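Erhan Kozan
September 22, 2025

ok so a few of you asked how the no-takeout month is going. thread, because I have opinions now 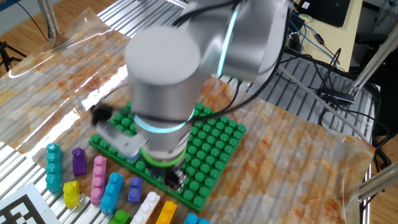
The rule I set was simple. Dinner at home every night in September, one exception allowed per week, and leftovers count. Lunch is a free-for-all. I'm not a monk.

Week one I shopped like a person on a cooking show. Fresh dill! Two kinds of radish! A whole celery root that I still haven't cut into! By the fourth night I was eating toast over the sink and the dill had turned to soup in its bag.

So week two I did what my aunt does, and she has fed a family of 9 for most of her life. She buys onions, eggs, lentils, yogurt, a bag of rice, and whatever vegetable is cheap. Then she decides. She never decides first.

Biggest upgrade so far is the lentils. One pot of red lentil soup does me for three dinners. Night one plain with lemon, night two with a fried egg on top (trust me), night three cooked down thick and smeared on flatbread with pickled onions.

The flatbread comes from Kılıçarslan, the bakery by the bus stop. They sell yesterday's in a bag of 10 and it freezes great. Put wax paper between them or you'll be chiseling. Ask me how my Tuesday self from the past learned this lol

Money stuff, since three people DMed me. I spent 275 on takeout in August. I know. I went through the bank app sitting on the kitchen floor. A lot of it was delivery fees on food that lives a ten minute walk away.

Groceries are up, obviously, and I'm not going to do the final math till the month is over. But it's looking good enough that I bought the nice olive oil.

Exceptions used so far: dumplings at Kuso with my sister (worth it, would do again tomorrow), a very sad airport sandwich, and pizza the night the oven wouldn't light. I'm counting the sandwich and I'm mad about it.

Things I thought I'd miss and don't: fries. They show up limp anyway.

Things I miss so much: noodles at 10 pm when I haven't thought about food all day and suddenly I'm starving. I keep frozen dumplings for this now. Not the same but they get me to bed.

Somebody said meal prep on Sundays and I tried it, I really did. By the second box of the same chicken I wanted to throw it off the balcony. What works for me is prepping parts. Cooked rice, a jar of dressing, chopped onions, boiled eggs. Then dinner takes 4 steps and it can still be whatever I feel like.

Dressing, for the people in my replies: yogurt, lemon, grated garlic, salt, a spoon of tahini, water till it pours. Goes on everything. I put it on a baked potato last night and stood there eating it out of the pan.

Still open to ideas for the celery root. It's looking at me every time I open the fridge. Soup? Mash? Grate it raw with apple? Tell me what you'd do and I'll make the one with the most votes this weekend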